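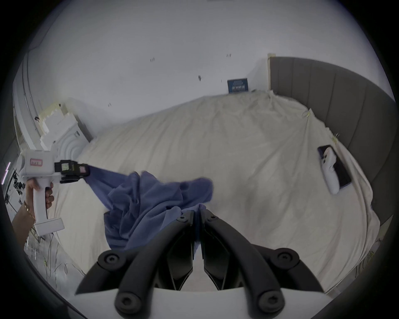 I'm going to stick my neck out and say the cheap gripper is the better gripper, at least if what you care about is laundry.

We've had the Wusano and the Plukex side by side since September, both hand-held, both two-fingered, and I've done 300 folds with each (my thumbs would like a word). On paper the Plukex wins easily. Stronger grip, nicer trigger, a spec sheet that goes on for 22 pages! And for boxes and bottles, sure, buy it, you'll be happy.

But cloth is a different animal. You come in low, you want a single layer, and what you need is a skinny tip and some feel for when you've caught two layers by mistake. The Wusano has a bit of flex in the linkage and I can sense that second layer through the handle. With the Plukex I get a lovely firm clamp on whatever happened to be there, and then half the shirt comes up with it. I fluffed 42 picks that way before I started keeping proper notes, so call me biased if you like.

The other thing I'd grumble about is how we compare these things. Everybody quotes grip force, and I reckon it's the least useful number going for soft stuff. Tell me how thick the fingertip is. Tell me whether I can still see the pinch point on the wrist camera once the jaws are shut, which matters a heap when someone has to train a controller on that footage later.

The price gap is $1,674 a pair, by the way. I'd put it towards spare fingertips and a decent chair.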